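Participants wanted: does eating off a smaller plate do anything?

You have probably read that a smaller plate makes you eat less. So have we, many times, usually in magazines that also sell the plates. The Plondau Meal Habits Project wants to see whether the claim holds up in ordinary homes, and we are looking for 144 adults in Plundale and Dilcombe who don't mind having their dinner weighed.

We have no product to sell you and no diet to put you on. If you are hoping to lose weight, please look elsewhere. We doubt this study will help, and we would be wary of anyone who told you it would.

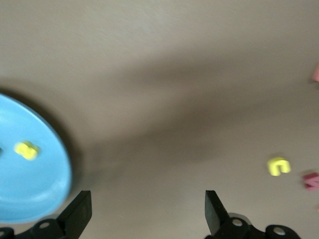 What we ask: for 14 days you cook and eat whatever you normally would, using the dishes we lend you. You weigh your food before dinner and weigh what is left after. It takes nine minutes a day if you are organized and longer if you have kids. At the end there is one phone call. We will ask dull questions about snacks, and we would like true answers, including the ones about chips.

You can apply if you are 18 or older, eat dinner at home most nights, and are not pregnant or under a doctor's orders about food. People who think the whole idea is nonsense are welcome. Earlier studies seem to have been filled with people who already believed in it, and we don't trust those results much.
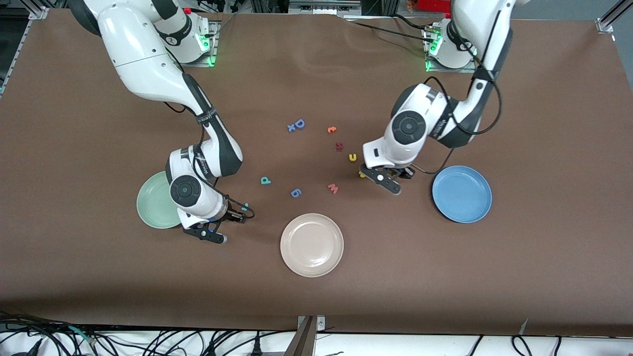 Pay is $433, sent by check after the last call. There is no bonus for eating less, and please don't try to please us. Dishes go out by lot, so you can't pick your size. They are plain and round, like the three plates on the brown tabletop, and they must come back in one piece. If one breaks, tell us and we will replace it.

To apply, write to the Hou Building front desk, Plondau, and ask for the short form. Applications opened 09/02/2023 and close when the places are full.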